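럭비 게시판 > 훈련/체력
Bimell 12주 스피드 프로그램, 돈값 한다고 보시는 분?

글쓴이 왼발풀백
2020년 9월 13일

저희 클럽(Wusdale 2군입니다)에서 다음 시즌 준비로 Bimell을 단체 구매하자는 얘기가 나왔습니다. 1인당 240유로입니다. 팀 할인 들어간 가격이라는데 할인 전 가격은 아무도 못 봤고요.

내용은 대충 이렇습니다. 12주 동안 주 세 번, 스프린트 두 번에 웨이트 한 번. 판매 페이지에는 "참가 선수 38명 전원이 기록 향상"이라고 큼지막하게 적혀 있습니다. 저는 이 전원이라는 말이 제일 걸립니다. 우리 팀은 시즌 준비 기간에 전원이 훈련장에 모인 적도 없거든요. 감기 걸린 사람도 없고 햄스트링 올라온 사람도 없고 출장 간 사람도 없었다는 소리인지.

그리고 비교 집단 얘기가 한 줄도 없습니다. 시즌 끝나고 푹 쉬다가 온 사람을 12주 뛰게 하면 누가 시켜도 빨라집니다. 저희 어머니가 호루라기 불어도 빨라져요.

혹시 써보신 분 계시면 기록이 어떻게 됐는지, 특히 시즌 들어가서도 유지가 됐는지 궁금합니다. 광고성 후기는 사양합니다.

물집왕
저 작년에 개인으로 샀습니다. 결론부터 쓰면 빨라지긴 했는데 그게 Bimell 덕인지는 모르겠습니다. 그 전 해에는 비시즌에 아예 안 뛰었거든요. 비교할 게 없어요.

영상은 잘 만들었습니다. 출발 자세 설명하는 부분은 처음으로 이해가 되더군요. 근데 그 부분은 첫 주에 다 나오고 나머지는 거의 반복입니다.

삼각근
또 시작이네요 ㅎㅎ 이 게시판은 뭐만 사면 사기라고 합니다. 240유로면 개인 코치한테 몇 번 가면 없어지는 돈이에요. 12주치 계획을 주는데 그게 비싸다고요?

왼발풀백
사기라고 쓴 적 없습니다. 전원 향상이라는 문구가 이상하다고 썼습니다. 그리고 개인 코치는 제가 이상하게 뛰면 이상하다고 말해 주잖아요. 영상은 제가 어떻게 뛰든 잘했다고 합니다. 마지막에 "오늘도 멋졌습니다" 하고 끝나는 거 물집왕님도 보셨죠?

물집왕
ㅋㅋ 봤습니다. 비 와서 안 뛴 날 틀어 놓고 밥 먹는데 멋졌다고 하더라고요.

벤치워머
저는 38명이 어디서 나온 선수들인지가 궁금합니다. 예전에 고객센터에 메일을 보낸 적이 있어요. 연령, 포지션, 측정 방법 세 가지를 물었습니다. 답장은 "다양한 수준의 선수들"이었고 밑에 결제 링크가 있었습니다.

손 스톱워치로 쟀는지 타이밍 게이트로 쟀는지만 알아도 판단이 확 달라집니다. 짧은 거리 스프린트에서 손으로 재면 누르는 사람 기분 따라 기록이 왔다 갔다 해요. 코치가 자기 프로그램 효과를 재면서 버튼도 자기가 누르면, 글쎄요.

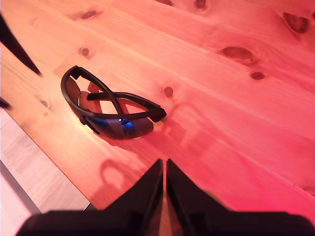 파란 미러 렌즈 선글라스

그리고 처음 잴 때와 마지막 잴 때 잔디 상태가 같았는지도 봐야 합니다. 진흙밭에서 처음 재고 마른 인조잔디에서 마지막을 재면 저 같은 프롭도 기록이 좋아집니다. 날씨, 신발, 바람 다 마찬가지고요.

비오는구장
벤치워머님 말씀 맞는데, 그 기준이면 우리가 클럽에서 하는 훈련 중에 통과할 게 하나도 없습니다. 우리 팀 감독님은 수십 년째 타이어 끌기를 시키는데 그 근거를 물어본 사람이 있나요? 저는 Bimell만 유독 논문 심사하듯이 보는 게 좀 불공평하다고 생각해요.

벤치워머
타이어는 240유로를 안 받습니다.

비오는구장
그건 인정.

karlijn_dg
Karlijn De Graaf입니다. 다른 클럽에서 체력 코치를 하고 있고, 번역기 도움 받아 쓰니 어색해도 이해 바랍니다.

저는 Bimell의 구성 자체는 나쁘지 않다고 봅니다. 초반에 짧은 가속, 중간에 최고 속도, 뒤에 방향 전환. 교과서 순서입니다. 문제는 럭비 선수에게 200미터 반복을 왜 시키느냐입니다. 중반부터 200미터가 계속 나오는데, 경기 중에 200미터를 직선으로 전력 질주하는 선수는 없습니다. 경기장이 그렇게 길지도 않아요. 육상 선수용 계획을 가져와서 표지만 럭비공 사진으로 바꾼 것 같다는 의심이 듭니다. 의심이고, 증거는 없습니다.

체력 훈련으로 200미터를 쓰는 건 괜찮습니다. 그런데 그러면 스피드 프로그램이라고 부르면 안 됩니다.

삼각근
코치님, 윙은 그래도 길게 뛰지 않나요? 저 윙인데 200미터 하고 나서 후반에 다리가 덜 무거웠습니다. 느낌이긴 한데 확실히 달랐어요.

karlijn_dg
덜 무거웠다는 건 지구력 얘기입니다. 스피드가 좋아졌다는 말과는 다릅니다. 둘 다 좋은 일이지만 판매 페이지에서는 스피드를 팔고 있습니다. 삼각근님은 시즌 중에 스프린트 기록을 다시 재 보셨나요?

삼각근
안 쟀습니다. 근데 경기에서 느껴지는 게 중요하지 기록표 들고 트라이하는 거 아니잖아요. 4월에 Cilovska 원정 갔을 때 제가 바깥쪽으로 제친 거 본 사람 있을 텐데.

물집왕
봤어요. 상대 풀백이 미끄러졌죠.

삼각근
미끄러지게 만든 겁니다.

왼발풀백
이 얘기는 다른 글에서 해 주세요 ㅎㅎ

De Graaf 코치님 답변 감사합니다. 그럼 하나만 더 여쭐게요. 같은 돈으로 클럽 차원에서 할 수 있는 게 뭐가 있을까요? 타이밍 게이트를 빌리는 쪽도 생각 중입니다. 최소한 뭘 하든 재기는 해야 할 것 같아서요.

karlijn_dg
재는 것부터 시작하는 데 찬성합니다. 같은 장소, 같은 신발, 같은 시간대, 같은 준비운동. 처음에 한 번 재고 끝에 한 번 재는 것보다 중간에도 재는 게 좋습니다. 한 번 잰 기록은 그날 잠을 잘 잤는지를 보여 줄 때가 많습니다.

훈련은 짧은 가속을 주 두 번, 완전히 쉬고 다시 뛰는 방식으로. 선수들은 쉬는 걸 싫어해서 금방 또 출발하려고 하는데 그러면 스피드 훈련이 체력 훈련이 됩니다.

고무스파이크
처음 댓글 답니다. 저희 팀은 재작년에 Bimell 단체로 했습니다. 개인 의견인데 제일 큰 문제는 프로그램이 아니라 참석률이었어요. 초반에는 다 나옵니다. 중간쯤 되면 반토막 나고 마지막 주에는 주장이랑 주장 동생만 뛰었습니다.

그때 제가 총무 비슷한 걸 해서 결제랑 환불 문의를 도맡았습니다. 단톡방에서 제일 많이 나온 문의 하나를 글로 아래에 옮겨 둡니다.

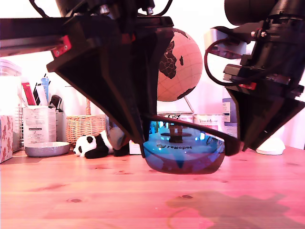
중간에 부상으로 그만두면 남은 기간만큼 환불이 되나요?
환불은 첫 훈련 영상을 열기 전까지만 가능합니다. 영상을 한 번이라도 열면 부상이어도 환불은 안 되고, 대신 이용 기간을 한 차례 미룰 수 있습니다.

저희 2열 선수 하나가 초반에 종아리를 다쳐서 이걸로 한참 실랑이했는데 결국 못 돌려받았습니다. 이용 기간은 미뤄 줬고요. 근데 미룬 기간이 시즌 한가운데라 아무 쓸모가 없었습니다.

왼발풀백
이거 중요하네요. 단체로 사도 환불은 개인별로 처리되나요? 저희는 클럽 통장에서 한꺼번에 내려고 했거든요.

고무스파이크
저희 때는 결제한 명의로만 처리됐습니다. 클럽 통장이면 클럽이 통째로 문의해야 하고, 한 명이라도 영상을 열었으면 그 한 명 때문에 말이 길어집니다. 지금은 바뀌었을 수도 있으니 약관 다시 보세요. 재작년 얘기입니다.

meenakshi_m
Meenakshi Menon입니다. 여자부에서 스크럼하프 하고 있고 본업은 통계 쪽입니다. 전원 향상 문구 보고 들어왔어요.

짧게 쓰려고 했는데 길어질 것 같습니다. 38명 전원이 좋아졌다고 할 때 제일 먼저 의심할 건 중간에 그만둔 사람을 어떻게 처리했느냐입니다. 고무스파이크님 팀처럼 처음에 많이 시작하고 끝에 조금 남았다면, 끝까지 남은 사람만 가지고 계산하면 결과가 좋을 수밖에 없어요. 안 맞는 사람, 다친 사람, 재미없는 사람은 이미 빠졌으니까요. 그 38명이 시작한 인원인지 끝낸 인원인지 판매 페이지에는 안 나옵니다. 제가 방금 다시 들어가서 읽고 왔습니다.

두 번째는 향상이 무슨 뜻인지입니다. 아주 조금 빨라진 것도 향상이라고 세면 전원이 되기 쉽습니다. 시험 방식에 익숙해지기만 해도 그 정도는 나옵니다. 두 번째 잴 때는 출발선에서 덜 떨잖아요.

세 번째, 제일 좋은 기록끼리 비교했는지 평균끼리 비교했는지. 처음에는 한 번만 재고 나중에는 여러 번 재서 제일 좋은 걸 썼다면 훈련을 안 해도 좋아집니다.

그렇다고 효과가 없다는 뜻은 아닙니다. 효과가 있는지 그 페이지만 보고는 알 수 없다는 뜻이에요.

비오는구장
마지막 문장이 좋네요. 저는 Bimell을 편드는 쪽이었는데 그만둔 사람 얘기는 생각 못 했습니다.

다만 반대로도 물어보고 싶어요. 그럼 작은 회사가 훈련 프로그램을 팔 때 도대체 어느 정도 자료를 내놔야 믿으실 건가요? 대조군 만들고 몇 년씩 추적하라고 하면 아무도 못 팝니다. 결국 큰 회사 것만 남을 텐데 큰 회사 것도 자료 없기는 마찬가지고요.

meenakshi_m
그렇게까지 안 바랍니다. 몇 명이 시작해서 몇 명이 끝냈는지, 뭘로 쟀는지, 평균 몇 초가 줄었는지. 이 셋이면 문단 하나에 다 들어갑니다. 문단 하나 쓸 자리에 웃통 벗은 모델 사진이 세 장 있어요.

벤치워머
모델은 럭비 선수가 아닌 게 확실합니다. 귀가 너무 멀쩡해요.

Kha Võ
저는 좀 다른 의견입니다. 저희는 Giáp컵 준비하면서 Bimell을 썼고 그해 결과가 좋았습니다. 물론 우승이 프로그램 때문이라고는 안 하겠습니다. 새로 온 플라이하프가 킥을 다 넣었어요.

근데 다들 숫자만 따지는데, 스무 살 갓 넘은 애들한테 계획표가 있다는 것만으로도 꽤 도움이 됩니다. 그 전에는 비시즌에 알아서 뛰라고 하면 안 뛰었습니다. 돈을 내니까 나오더라고요. 돈 아까워서라도. 이것도 효과라면 효과 아닙니까.

왼발풀백
그러면 240유로를 걷어서 통장에 두고 끝까지 나온 사람한테 돌려주면 더 싸게 먹히지 않나요?

Kha Võ
그거 해봤습니다. 돌려줄 때 싸움 났습니다. 출석 체크를 누가 했느냐, 늦게 온 것도 출석이냐. 다시는 안 합니다.

고무스파이크
늦게 온 것도 출석이냐 ← 이거 어느 팀이나 똑같군요. 저희는 스트레칭 끝나고 오면 결석 처리했다가 주장이 결석됐습니다.

새벽잔디
회원이 적은 팀이면 단체 구매 하지 말고 한 명만 사서 계획표를 같이 보면 되는 거 아닌가요. 어차피 영상은 첫 주에 다 나온다면서요.

물집왕
약관 위반일 겁니다. 그리고 계획표가 계정별로 조금씩 다르게 나와요. 처음에 설문을 하거든요. 제가 동생 이름으로 체중이랑 포지션만 바꿔서 넣어 봤는데 순서만 바뀌고 내용은 거의 같았습니다. 맞춤형이라고 하기엔 좀 민망한 수준.

새벽잔디
그럼 프롭이랑 윙이 같은 걸 뛴다는 말인가요?

물집왕
제가 넣어 본 건 센터랑 8번이었습니다. 프롭은 안 해봤어요. 벤치워머님 해보셨나요?

벤치워머
프롭으로 하면 200미터 횟수가 줄어 있기를 바라며 설문을 했는데 그대로였습니다. 결제 직전에 미리보기로 일부만 보여 줘서 뒤쪽은 모릅니다. 안 샀어요.
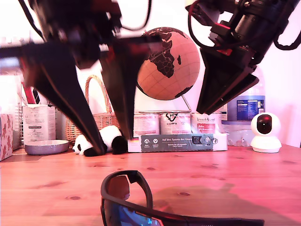 테이블 위 판다 인형

덧붙이면 미리보기에 나오는 웨이트 쪽은 무난했습니다. 스쿼트, 데드리프트, 런지. 특별한 거 없고 틀린 것도 없고요. 이걸 돈 주고 볼 사람이 누군가 싶기는 한데 처음 시작하는 사람이면 나쁘지 않겠습니다.

Hiếu Quách
심판 보는 사람입니다. 선수 그만둔 지 오래됐고 저도 다시 좀 뛰어 보려고 Bimell을 알아봤는데, 나이 많은 사람한테는 경고 문구가 하나쯤 있어야 한다고 봅니다. 첫 주부터 전력 질주입니다. 몇 달 쉰 몸으로 첫날 전력으로 뛰면 뒤쪽 허벅지가 어떻게 되는지 다들 아실 텐데요. 저는 둘째 날에 알았습니다.

준비운동 영상이 따로 있긴 합니다. 근데 메뉴 제일 밑에 있어서 그만두고 나서야 발견했습니다.

karlijn_dg
이 지적이 저는 제일 중요하다고 생각합니다. 단체로 하신다면 본 프로그램 전에 가볍게 뛰는 기간을 꼭 따로 두세요. 12주를 그대로 따라야 효과가 난다는 말은 무시해도 됩니다. 선수가 다치면 효과도 없습니다.

삼각근
다들 너무 부정적이라 한 번 더 씁니다. 저는 다시 사라고 해도 삽니다. 빨라졌는지 증명은 못 하겠는데 그 겨울에 꾸준히 뛴 건 사실이고, 안 샀으면 안 뛰었을 겁니다. 물집왕님도 결국 끝까지 했잖아요?

물집왕
끝까지는 했죠. 돈 아까워서. Kha Võ님 말씀이 맞는 것 같기도 하고.

meenakshi_m
삼각근님 같은 분이 제일 솔직한 후기인 것 같아요. "꾸준히 뛰게 해 줬다"라고 팔면 저는 불만 없습니다.

왼발풀백
의견 정리가 좀 됐습니다. 어제 저녁에 Wusdale 쪽 사람들하고 얘기했는데 일단 단체 구매는 보류입니다. 타이밍 게이트는 옆 육상 클럽에서 빌릴 수 있는지 물어보기로 했고, 원하는 사람은 개인으로 Bimell을 사서 하고, 나머지는 De Graaf 코치님이 써 주신 방식대로 짧은 가속만 하기로 했습니다. 양쪽 다 같은 날 같은 잔디에서 잽니다.

물론 누가 어느 쪽을 할지 자기가 고르니까 Menon님 보시기엔 엉망이겠지만요.

meenakshi_m
엉망 맞습니다 ㅎㅎ 원래 열심히 하는 사람이 돈도 낼 거라서요. 제비뽑기로 나누면 안 되나요?

왼발풀백
제비 뽑아서 240유로 내라고 하면 제가 팀에서 쫓겨납니다.

비오는구장
중간에 그만둔 사람도 꼭 기록에 남겨 주세요. 결과 나오면 이 글에 이어서 써 주시고요. 다들 올린다고 하고 안 올리더라고요.

벤치워머
저도 그게 궁금합니다. 그리고 스톱워치 쓰게 되면 삼각근님은 누르지 마시고요.

삼각근
저 그 팀도 아닌데요

고무스파이크
게이트 빌릴 때 배터리 꼭 확인하세요. 저희는 다 모아 놓고 안 켜져서 그날 그냥 터치럭비 했습니다.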